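Abro hilo, que me lo habéis pedido varias veces por privado y siempre contesto a medias: cómo fue lo de aprender a dormir otra vez después de casi dos años de insomnio. Va largo, poneos cómodos.

1/ Lo primero, no soy médica ni psicóloga. Doy clases de contabilidad y hago bizcochos los domingos. Cuento lo que me sirvió a mí, con la ayuda de una profesional, y si lleváis meses durmiendo mal os ruego que pidáis cita, que yo tardé demasiado en pedirla.

2/ Empezó de la manera más tonta, con una mudanza. Piso nuevo, calle nueva, una farola que daba justo en la almohada. Las primeras noches lo achaqué a la farola. Luego puse cortina gruesa y seguí con los ojos como platos a las tres y media.

3/ Y ahí cometí el error de manual: acostarme antes «para compensar». Me metía en la cama a las nueve y media con toda la ilusión del mundo, y a las doce ya había repasado mi vida laboral, la discusión con mi hermana y la lista de la compra.

4/ Probé infusiones de todo tipo. La valeriana huele a calcetín, lo siento por sus defensores. La de tila con azahar me gusta muchísimo y la sigo tomando, aunque sospecho que lo que me gusta es la taza.

5/ Me compré también un aparatito, el Evik, de esos que hacen ruido de lluvia. Tiene una lluvia sobre tejado que es una preciosidad y un «bosque nocturno» con un búho que me pegaba unos sustos tremendos. Se lo acabé regalando a mi compañera Davina Hepburn, que duerme como una bendita con búho y todo.

6/ Quien me mandó por el buen camino fue Xuelian Lei, psicóloga, en el centro de salud al que me derivaron. La primera consulta duró 60 minutos y salí con un cuaderno y con la orden de no mirar el reloj por la noche. Yo, que le daba la vuelta al móvil cada diez minutos!

7/ El cuaderno es el diario de sueño. Cada mañana apuntas a qué hora te acostaste, cuándo crees que te dormiste, cuántas veces te despertaste y a qué hora te levantaste. A ojo, sin reloj. Me pareció una pesadez la primera semana y la segunda ya le había cogido cariño.

8/ Lo que salió en el diario me dejó helada: pasaba muchísimas horas tumbada y dormía poquísimas. La cama se me había convertido en el sitio de preocuparme. También en el de corregir exámenes, cenar yogures y ver series, para qué os voy a engañar.

9/ Así que vino la parte dura, acostarme MÁS tarde. Xuelian me puso una hora fija de levantarme, las siete menos cuarto, domingos incluidos, y una hora mínima para meterme en la cama que al principio me pareció una crueldad. Esto, por favor, no lo hagáis por vuestra cuenta, que hay gente a la que no le conviene nada (si conducís por trabajo, si tenéis epilepsia, y más casos que os explicará quien sepa).

10/ La otra regla: si no te duermes, te levantas. Te vas a otro cuarto, luz bajita, algo aburrido, y vuelves cuando se te cierren los ojos. Yo me leí enterita una historia local de Grelgate, un pueblo del que no había oído hablar en mi vida, editada en 1984. Tiene 226 páginas y la mitad tratan de lindes. Se la recomiendo a cualquier insomne con todo mi corazón.

11/ Después le tocó el turno al cuarto. Nada caro. Fuera la tele, fuera la pila de carpetas, el cargador del móvil al pasillo. Un ventilador pequeño para las noches de bochorno, que a mí además el runrún me acompaña mucho más que el búho aquel.

12/ Y la ropa de cama, que aquí me vais a permitir que me extienda. Yo había leído en no sé cuántos sitios que el dormitorio tenía que ser beige, gris piedra, lino lavado, todo muy de revista. Me gasté un dineral en una funda color arena y me daba una pena entrar allí... Parecía la habitación de alguien que se acababa de ir.

13/ Se lo conté a Xuelian medio avergonzada y me preguntó en qué cama había dormido yo mejor en mi vida. Me salió solo: la de casa de mi prima, de pequeñas, con unas colchas chillonas que picaban un poco. Pues ponga usted una colcha que le guste, me dijo. Y a otra cosa.

14/ Desde entonces soy defensora de las colchas alegres. Rayas, lunares, rosa con turquesa, monos orejones con la boca bien roja, lo que os haga gracia al entrar. Con la luz apagada todas son del mismo color, y por la mañana da gusto estirarlas.

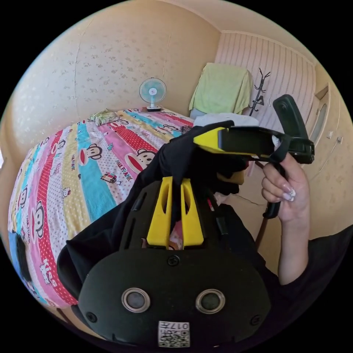 15/ Hacer la cama. Suena a consejo de abuela y lo es, de la mía en concreto. Si está hecha, me da apuro tumbarme encima a media tarde, y esas siestas mías de hora y pico eran parte del problema. Ahora, si caigo, caigo en el sillón y me despierto sola enseguida con el cuello torcido.

16/ El café. Ay, el café. Yo juraba que no me afectaba porque «a mí me relaja». Xuelian no me lo discutió, solo me pidió que lo apuntara en el cuaderno con la hora. A los quince días lo corté yo misma a partir de la comida. Sigo echando de menos el de las cinco, sobre todo en invierno.

17/ La luz de la mañana. Salgo a la calle nada más desayunar, aunque sea a dar la vuelta a la manzana con el abrigo encima del pijama (ha pasado, me ha visto Teguh Pasaribu, mi vecino del segundo, y muy educadamente me habló del tiempo). De todo lo que cambié, es lo que menos me costó.

18/ El rato de las preocupaciones. Después de cenar me siento en la cocina con un folio y escribo todo lo que me ronda, y al lado el siguiente paso, aunque sea minúsculo. «Llamar al seguro.» «Preguntar a Essam Soliman lo de las humedades.» Cuando a las dos de la madrugada me viene el seguro a la cabeza, le digo que ya está apuntado y me hace caso bastantes noches.

19/ Las recaídas existen. En septiembre, con el principio de curso, tuve una racha malísima y me asusté muchísimo, pensé que volvía a la casilla de salida. Saqué el cuaderno, volví a la hora fija, y en unas semanas se me fue pasando. El susto duró más que la racha.

20/ Me preguntaba Cempaka Liem por aquí si duermo ya «de un tirón». Pues no, me despierto una o dos veces casi todas las noches. Antes eso era el principio del drama y ahora me doy la vuelta, me tapo los hombros y hasta luego. Xuelian me explicó que despertarse un ratito es de lo más corriente, y a mí me habría ahorrado disgustos saberlo antes.

21/ También me preguntáis por pastillas. Mirad, de eso no hablo, y no por misterio — cada cual tiene su historia y su médico, y no quiero que nadie deje ni empiece nada por un hilo mío.

22/ Si queréis empezar por algo esta misma noche, yo empezaría por el reloj. Volvedlo hacia la pared, guardadlo en un cajón, lo que sea, con la alarma puesta para estar tranquilos. Y mañana al despertar, cuatro líneas en una libreta.

23/ Me dejo el tema de los ronquidos ajenos, que da para otro hilo entero y necesito permiso del interesado. Si tenéis trucos vuestros ponedlos debajo, que los leo todos, aunque tardo en contestar porque a las diez el móvil se me va al pasillo.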